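At Durnside, the integrator Adbridge trains its two-armed machines by teleoperation. An operator drives both arms remotely while the controller logs joint angles and video at 40 frames per second. A single task takes seven sessions, and the Maihi software discards any attempt with a dropout longer than two frames.
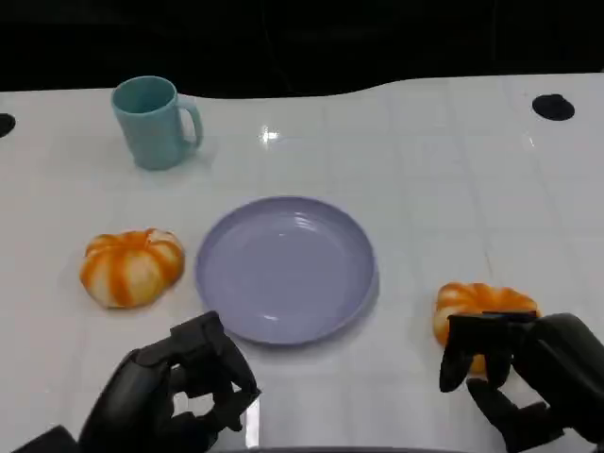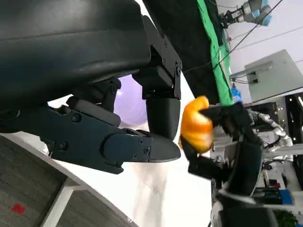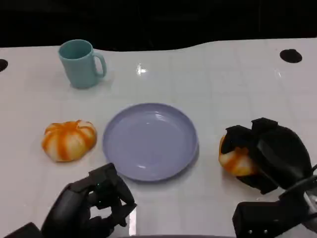

An orange object in the grip of a black robot hand, from the head cameras (first and last) and a wrist camera (middle).

Fingers are the slow part. Operators get no sense of force through the link, so they judge contact by eye and tend to close too far. Adbridge now caps closing speed for the first 10 attempts of each session. Truvwood, which supplies the hand controllers, is testing a version with vibration feedback.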